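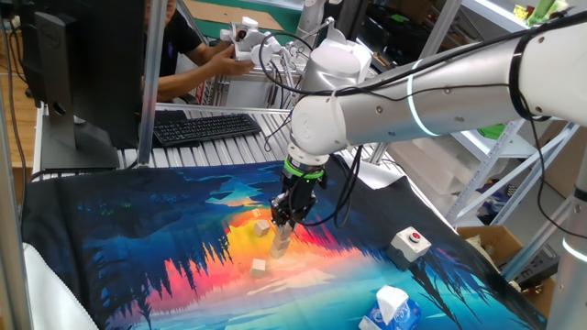
Gripper and wooden blocks over a printed cloth.

Put the Revision Date on Every Page

August 2018

A manual with its revision date only on the cover is a defective manual. Pages get copied, scanned, and taped to cabinet doors. Once a page leaves the binder, the reader has no way to tell which edition it came from.

I maintain the document shelf at Skekley, a small shop that services pumps and heaters. In March I compared our copies of the Plendier boiler manual. We held four editions under one title. The drain interval was 14 months in the oldest and nine in the newest, and both tables sat on a page numbered 10. The layout was identical. A technician holding either sheet would have had good reason to trust it.

The usual defense is that current manuals are online. Part of our work is in basements with no signal, and the web copy tells you only what the maker says now. It does not tell you what applied to the unit in front of you when it was built. For that you need the old edition, correctly marked. 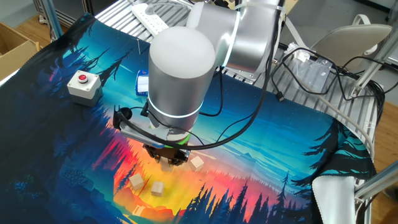

One reader of my earlier note on the subject objected that footers are a burden on the writer, that every small correction would force a reissue of the whole book, and that a change log at the back does the same job at lower cost.

I disagree on the last point. A change log serves the person who has the whole book. The footer serves the person who has one sheet, and in a service shop that is the common case. As for reissue, only the changed pages need a new date. Vlček has done it that way in its valve manuals for years, with the revision letter beside the page number. Mixed dates in one binder look untidy and do no harm.

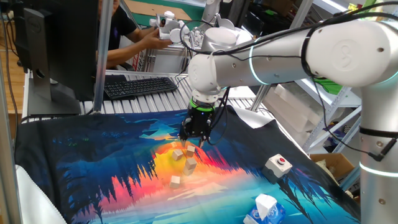 Small wooden cubes below the open gripper.

Posmont prints a bar code in the corner instead. It survives a clean scan and fails on a third-generation photocopy. A date in plain type, eight points or larger, stays readable much longer. Set it at the outer edge of the footer, clear of the punch holes.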